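Club log, May - arm night

Got in late, bus again. Lights half off in the lab but Clula was already up and homed so no complaints. Four dark blocks in a row on the white sheet, red rod in the gripper.

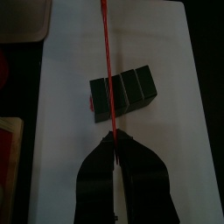 What we're trying

Rod task for the Edix round. Hold the rod, come in over the blocks, don't knock the row. Sounds easy. Isnt. Fingers close fine at the tips but the approach angle is still a guess - mine says one thing, the script says another. Row sits on a slight diagonal and I had typed in the numbers for straight. Dumb. Fixed that at 7.

Then the wait time. Was 2000 ms between moves, way too slow, but cutting it makes the wrist shake. Left it alone for now.

To do

- redo the angle table, properly this time
- ask Skesunley people if we can have the lab 2 more evenings
- new pads for the fingers?? check the drawer first
- smooth out the sheet, creases are throwing off the edge finder I think
- write up the report section, havent started, dont ask

Hungry. Missed dinner. Physics homework still not done either, will do it on the bus tomorow.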